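Home | Issues | Authors | Search

3.2 Shelf Wear and Handling in Small Lending Collections

Public libraries usually judge the condition of a book when it comes back to the desk. Damage that happens between the desk and the shelf is rarely logged.

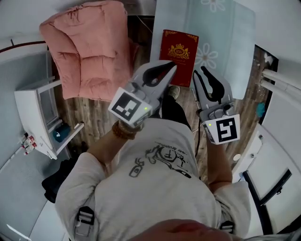 Figure 4. A red book over a wooden floor.

One branch reader objected to this framing in a written reply to our survey. Most of the harm, the reply said, is done at home, in bags and on kitchen tables, and a library that looks for it on its own shelves will find only what it already expects. We take the point, and the counts below keep the two kinds of wear apart where the records allow it.

The sample was drawn from the Plernham and Gumach branches, which share a catalog but shelve differently. Plernham packs its shelves tightly and uses fixed metal bookends. Gumach leaves a hand's width free at the end of each row. We inspected 1672 hardcover volumes over 18 weeks, starting in July. Each was graded on the Baptista scale, which scores the spine, corners, hinges and text block separately.

Of the volumes inspected, 439 had corner wear deep enough to show the board. The lower corners were worse than the upper ones in both branches. Spine damage was less even. At Plernham it was mostly at the head cap, where readers hook a finger to pull a book from a tight row. At Gumach the head caps were in better shape, but more text blocks had started to sag – a known result of books leaning in a loose row.

Cloth bindings held up better than paper-covered boards of the same age. Books fitted with Leno sleeves were left out of the corner counts, as the sleeve hides early wear and could not be taken off without tearing the endpapers.

We did not find a link between the number of loans and the hinge score. Loan records before the shared catalog are incomplete, and some of the older volumes were rebound without a note in the file. The hinge scores should be read with that in mind.

Contact the editors | Copyright notice | Back to top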